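May – ball rebound / rim notes, cont.

Start 7:25 am, gym side still cold. Left balls out overnight by mistake so first set is probably junk. Keeping the numbers anyway, marked with a star.

Putora balls first, then the Brandão ones. Same drop, same patch of floor, bottom of ball to floor at release, top of ball on the bounce. Fergus measured bottom of ball on both last time, which explains why his sheet and mine never agreed. Not redoing his. Fergus – please write which end you used next to the number.

Putora, new: even, no wobble, comes up straight. Putora, used (the one with the worn channel near the valve): kicks left if it lands on the worn part, otherwise you wouldn't know. Brandão feels livlier in the hand but came up lower on every drop. Checked pressure again after, gauge said the same for both. Then gauge read different when I pushed it in at a slant. So – needle straight in, wet it first, read 2 times, and no more reading with the ball between the knees.

Rim stuff. Clurkska breakaway unit is back on the test board. Spring is stiffer on the right. Hung the weight off the front, then off each side, and it drops clean from the front but sticks coming back from the right side. Greased pivot, a bit better. Took the net off for the last set since the net was catching on the hook. Bolts: two of them had backed off by the end, go round with the wrench before every session not after.

Takance backboard pad – glue has let go along the bottom corner. Taped. Order more of the gray tape, we are down to the end of the roll.

Lunch. Fergus wants the board turned 90 degrees so the sun isn't behind it. Agree but it takes two people and he left at one.

Angle of kick on the worn ball is the next thing, and I can't get it from the gym video, bleachers and feet behind the ball in every clip. Needs a plain background and a hard edge to measure from. Pale gray walls on three sides, white top, straight metal rail down the left side: that would do it for the low drops. Walls that open outward are fine too as long as the back one stands up above the far edge of the table. Ask Fergus what gray paint is left, and if a tabletop is too bouncy for this put the floor sample on it and clamp it down befor the first drop. 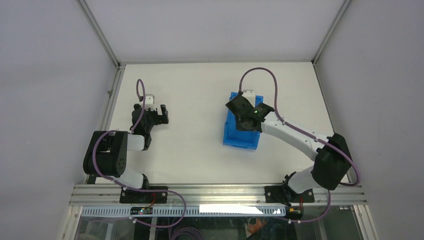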